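Kudwood small hinged box, clear lid / blue base — review after a few months

Posting this between two other things so excuse the typos.

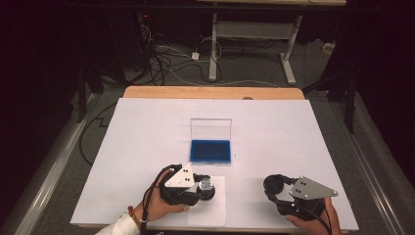

I went through a lot of little boxes before I settled on these. Small breakable stuff, mostly glass and crystal bits, prisms, a few pendants my aunt Lenka Kubíček passed on when she moved. You need something you can see into without opening it. And something with a lid that doesn't wander off. Separate lids are the death of me.

So. Kudwood, clear lid, blue base. Bought the pack of 36. Should have bought fewer, more on that below.

The good

Lid is hinged and see-through enough to read a label laid inside. Not crystal clear, there's a faint haze on a few of mine, but fine. You can tell a round bead from a cut one through it, no problem.

The blue. I thought I'd hate the blue. Wanted all clear. But clear glass in a clear box on a white surface is a nightmare, you lose the thing completely, I once "lost" a drop pendant for a whole evening and it was in the box the entire time. Against the blue you see it right away. Ilham Lubis told me this before I ordered and I ignored her. She has the same ones for earring backs.

Lid stays up when it's all the way open. Big one for me. My old Luik boxes had a springy lid that fell shut while you were putting the piece in, which is how I chipped two of my nicer ones. These go back and stay back, at least on 34 of the 36. See below for the other 2.

Size. Small. Fits one decent piece or a pinch of little ones. If you want to store chunky stuff look elsewhere, this is not that box. I like one piece per box for anything faceted, they scratch each other otherwise.

The not so good

The catch is stiff when new. Really stiff. First week I was opening them with a thumbnail and swearing. And when it does let go it lets go all at once, so hold the base down flat on the table with the other hand. Do not open it in the air over a tile floor. Ask me how I know.

Loosens up after a couple dozen openings. By December mine were all about right, two had gone a bit too loose and the lid sags forward now. I keep buttons in those.

No lining. Bare plastic. For glass that means it rattles, so you have to put something in. I cut squares of plain white paper, put the piece on the paper, fold the corners up, in it goes. Takes seconds. Tissue works too but it sheds. Foam is too thick, lid won't close over it, tried it, dont bother.

Static. The lid picks up dust and every bit of lint in the house. Wipe with a barely damp cloth, let it dry. Dry cloth makes it worse.

The hinge is thin plastic, part of the lid. I haven't broken one. I think I could if I tried. Wouldn't give these to a kid.

Smell — yes, a plasticky one out of the pack. I left them open on the windowsill overnight and it was gone by morning, mostly.

How I use them

Everything happens on a big white board on the table. Pale board, good light, nothing else on it. Box goes near the middle of the board with the lid open, piece goes on its paper square in front, and I check it over for chips before it goes in. Tiny chips show up best if you turn the piece slowly, one edge at a time. I write the label last, small, in pencil, tucked under the paper so it reads from below... which does nothing with a blue base, as I found out after doing nine of them. Put the label on top. Learn from me.

Then they stack in a shallow drawer. They stack ok, not great. The tops are slick so if you yank the drawer the top row slides. Two high is fine. Three high is asking for it.

Compared to others

Luik — nicer plastic, clearer, but the lid problem I mentioned. Costs more. Pass.

Iltholm — comes as one tray with compartments and a single big lid. Great if you never move it. If the tray tips, everything jumps into the next compartment over. Fine for screws. Not for glass.

Stustik — round, screw top. Solid little thing and probaby the one I'd travel with. But round boxes waste half a drawer, and you can't set a piece down in one without dropping it the last bit.

Kudwood wins for a drawer at home. Not by a mile.

Which pack

They do a single box, the 36 and a 100. The 36 came in one plastic bag inside a carton with no padding, and one base arrived with a hairline crack. Emailed, they sent a new one, no fuss, no photo needed. I would not get the 100 unless you run a shop or have a serious bead habit. I've filled maybe half of mine and I have a lot of junk.

Item number on my carton was 1276 if that helps anyone search, the listing title keeps changing.

Would I buy again: yes, in clear and blue, smaller pack if they ever make one.

4 out of 5. Point off for the catch and the no lining.

Edit: someone asked if they're watertight. No. Not even close. Keep them away from the sink.

Edit again: the cracked base holds safety pins just fine, has for weeks.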